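Lemen Tidy-Up Log

README for version 2
Last updated 10 September 2024

What this is

Lemen is a table of small household things and where they ended up when someone cleared a surface. Each row records one item: what it was called, what surface it was on, what it was put into or onto, and a short note if there was anything to say. There are 3,601 rows in the full file. The rows were typed up from handwritten sheets, so expect the language to be everyday and sometimes a bit clipped.

The log started as a way of working out what people reach for when they tidy. Most advice on storage begins with the container and works backwards. We wanted the rows to begin with the thing left on the table and follow it to wherever it went, including when it went somewhere silly, like a mug full of elastic bands going into the cutlery drawer.

Files

lemen_full.csv - all the rows
lemen_small.csv - 500 rows taken from the full file, for trying things out
categories.txt - the item categories with a line of explanation each
sheets_notes.txt - remarks from the bottom of the paper sheets that didn't belong to any one row
README.txt - this file

All files are UTF-8 with Unix line endings. The CSV files use commas, and any field with a comma in it is wrapped in double quotes. If you open them in a spreadsheet, turn off automatic date recognition or a few of the item sizes will be changed to dates. A row reading 3-4 cm will turn into something in April or March depending on your settings.

Columns

row_id - a number that stays with the row between versions. Gaps are rows that were removed.

site - Eltel or Gedholm. See the section on sites.

surface - where the item was before it was moved. Usually a table, a bench, a windowsill or the floor.

item - the name as written on the sheet. Spelling has been fixed but the wording has been left alone, so the same thing can turn up as "peg", "clothes peg" and "clothespin".

category - one of 19 categories, filled in afterwards from the item name.

went_to - the container or place it was put. Free text with a few common values: bucket, tub, drawer, shelf, hook, bin, other room, left.

lid - yes, no or blank. Only filled in for containers. Blank means it wasn't written down.

order - the place of the item in the clearing, counting from 1. Items picked up in a handful share a number.

note - free text. Mostly empty.

Sites

Eltel is a single room with a table along one side and shelves opposite. It was used for the first version and again for part of the second. Rows from Eltel tend to be about desk things: pens, tape, chargers, receipts, keys and the odd battery.

Gedholm is a kitchen with a workroom off it. The bench in the kitchen collects things on their way to somewhere else, and a good third of the notes column comes from there. If you're interested in food packaging, twist ties or tea towels, filter on Gedholm.

A third site, Kpodo, was tried in April. The sheets were filled in differently there, with one line for each container and all the items listed after it, so the order column couldn't be worked out. Those rows are left out of both CSV files. The remarks from Kpodo are still in sheets_notes.txt under their own heading, as several of them are useful on the question of wet things.

Surfaces

Surfaces were kept as people described them. "Table" covers a lot of ground. Where the sheet said more, such as "grey stone-look table" or "pine bench", the longer wording has been kept in the surface field. We didn't try to standardize materials, and you shouldn't read "stone-look" as stone.

Speckled and mottled tops come up in the notes more than we expected. Small dark items are easy to miss on them, and washers, screws and pencil leads show up late in the order on those surfaces. On plain white tops the late items are more likely to be paper scraps and clear plastic. It would take a proper comparison to say anything firm about this, and the sheets weren't set up for one.

Patterned walls got a mention too. One remark says that small orange flowers behind the table made it harder to judge at a glance whether the back edge was clear. It's in the notes file in full.

Buckets and tubs

The most common value in went_to is bucket. It covers any open container with tall sides that the person called a bucket. Tub means something wider and lower. The line between the two was left to whoever filled in the sheet, and a few containers change name halfway down a page. Where we were sure it was the same container we changed the later entries to match the first and added "renamed" in the note.

A bucket at the back of the table works differently from one on the floor. With the bucket on the table, people drop things in from just above the rim, one or a few at a time, and the order numbers run up steadily. With the bucket on the floor they sweep. Whole runs of rows share the same order number, and there are more notes like "rolled under" and "missed". 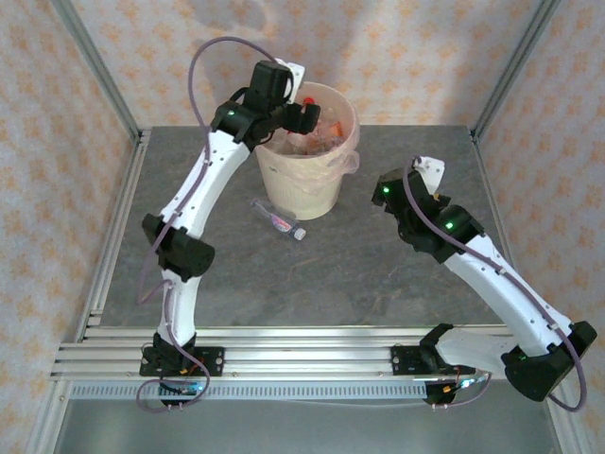
Plain buckets in cream or white were preferred for sorting, going by the remarks, as you can look in and see what is already at the bottom. Dark ones were used for rubbish and garden things. Clear tubs had the same advantage as the pale buckets, though two remarks complain about the lids cracking at the corners.

Handles aren't recorded. We thought about adding a column for them in this version and left it, as most of the sheets were already filled in by then. The same goes for volume. Anyone who needs sizes will have to estimate from the items, and we wouldn't recommend it.

Categories

The categories were made up after reading through the first batch of sheets, and some are better than others. Fasteners, writing things, cloths and cutlery are tidy and hard to get wrong. Packaging is a mess. It holds bread tags, bubble wrap, jar lids, cardboard sleeves and the little silica packets, and if you plan to use it you'll probably want to split it first.

Toys and games had to be one category, given how many of the items were single pieces of something: a die, a domino, a blue brick. A part of a set is filed with the set if the sheet named it. Otherwise it goes under unknown small part, which we're rather fond of and which is larger than it should be.

Food is its own category whether or not it was wrapped. Fruit from the bowl was only entered if it was moved.

Example rows

These are copied from the small file with the row numbers taken off.

Eltel, grey stone-look table, roll of masking tape, stationery, shelf, blank, 4, "almost finished"
Eltel, grey stone-look table, hex key, tools, bucket, no, 2,
Gedholm, kitchen bench, bread tag, packaging, drawer, blank, 11, "the drawer with the others"
Gedholm, kitchen bench, tea towel, cloths, hook, blank, 1,
Gedholm, windowsill, marble, toys and games, tub, yes, 7, "had to take lid off again"

How the sheets were filled in

A sheet was started before the surface was touched. The person wrote the site and surface at the top, then cleared things in whatever order they liked and wrote each item down as it went. Some people found this slow and wrote in batches of a few items. Those sheets are marked "batched" in the first note, and the order within a batch should be treated as a guess.

No instructions were given on where anything should go. "Left" was allowed as an answer and is used for lamps, plants and anything too heavy to bother with. It was also used for one sleeping cat, which has been kept in under the category other.

Cleaning

Rows were removed if the item couldn't be read or if the sheet had no surface written on it. Exact repeats were kept, as a person really can pick up the same kind of peg five times. Names of people and anything copied off letters, labels or prescriptions were taken out and replaced with "private". Brand names in the item field were changed to the ordinary word for the thing.

Known problems

The lid column is patchy for Eltel and shouldn't be used to compare the sites.

"Bin" means rubbish bin at both sites, except on a small number of Gedholm sheets where it means a storage bin. Most have been fixed. Check the note.

Sets of keys are entered as one item on some sheets and key by key on others.

Row order in the small file is shuffled. Use row_id to put it back.

There are very few clearings done in a hurry. People took their time because they had a pen in the other hand, and the data will make tidying look calmer than it is.

Changes since version 1

Gedholm added
lid column added
"Household" category dropped and its rows moved elsewhere
"Bench" and "counter" merged as bench
Several hundred spelling fixes in item and note

Use

You can use, copy and change the files for any purpose, as long as you say they came from Lemen and give the version. Corrections are welcome. Send the row_id and what you think it should say - a whole edited file is hard for us to merge.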